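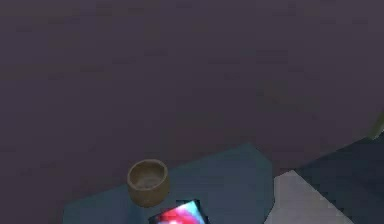 Practice table in the Akl simulator, with the tan bowl and the small bright box or card we use alongside it. Render: Mumgate Workshop.

FOR IMMEDIATE RELEASE

Mumgate Workshop Opens Up Its Bench-Built Robot Arm, Practice World and All

BRURNDALE, 26 August 2021 — Hi, I'm Danylo Prokopenko, and I've been asked to write the press release for Bridus because I'm the one who won't stop talking about it. Bridus is a small robot arm that Dean Lambert and I have been building at Mumgate, the shared workshop behind the old feed store. Starting today the drawings, the parts list, the code and the simulator files are free for anyone to download, copy, change and (please!) improve.

We set ourselves a limit of $600 for the whole arm, and we came in under it, though only after I gave up on a very pretty set of bearings. The motors were the big expense. The base is a chunk of maple from the offcut bin, the links are printed, and the wiring has been redone three times. Dean did the third one, so it's tidy.

The job we picked for Bridus is a plain one: reach over a table, find a bowl, pick it up by the rim and set it down somewhere else without bothering anything nearby. I thought we'd be done with that in a weekend. We have now put 145 hours into it between us, and I'd do every one of them again, except maybe the Sunday with the stripped gear.

A lot of those hours went into Akl, which is our name for the practice world we put together on Dean's old desktop. It's a simple simulator with a blue-green tabletop, a bowl and a few other odds and ends, and it isn't going to win any beauty contests. We kept the picture small and soft so it would run on the computer we had. The code gets to try things in there before it's allowed near the real motors, and that has saved us a fortune in printed fingers.

So how well does it do? As of this week we've logged 826 practice runs in Akl, and 243 of them ended with the bowl where we wanted it. I know that doesn't sound like much. Most of the good ones are recent, though, and the early logs are mainly Bridus shoving the bowl off the table or closing on thin air next to it. We're putting all the logs in the download, bad runs included, so you can see exactly where we went wrong and maybe skip a few of our mistakes.

"I came in to fix a drill press and Danylo handed me a motor bracket," says Dean Lambert, who designed the wrist. "It's the most fun I've had at that bench. The wrist still has a bit of play in it, and if somebody out there has a cheap way to get rid of it, I want to hear from them."

The real arm is slower and fussier than the practice one. A bowl in Akl weighs what we tell it to weigh and stays put until something touches it. At the workshop we've got a wobbly table, sunlight through the big door and a camera mount that sags by lunchtime. We're working through those one at a time — the camera mount is next, and I have a new bracket on the printer as I type this.

What you get in the download: cutting and printing drawings for the base, links and wrist; the full parts list with what we paid; wiring notes; the control code; and the Akl files, with the table already set up so you can start a run right away. You can use Akl without building the arm at all, and if you're new to this I'd start there. It costs nothing and you can't pinch your thumb in it.

We're planning a build weekend at Mumgate in November for anybody who'd like to put together a Bridus of their own. Bring a laptop and a set of small hex keys if you have them. There's a sign-up sheet by the workshop door, and out-of-towners can have us add their names. Kids are welcome with a grown-up.

Reporters, teachers and curious neighbors are welcome to stop by. Knock loudly, the band saw is usually going.

Press contact: Danylo Prokopenko, Mumgate Workshop, Brurndale

###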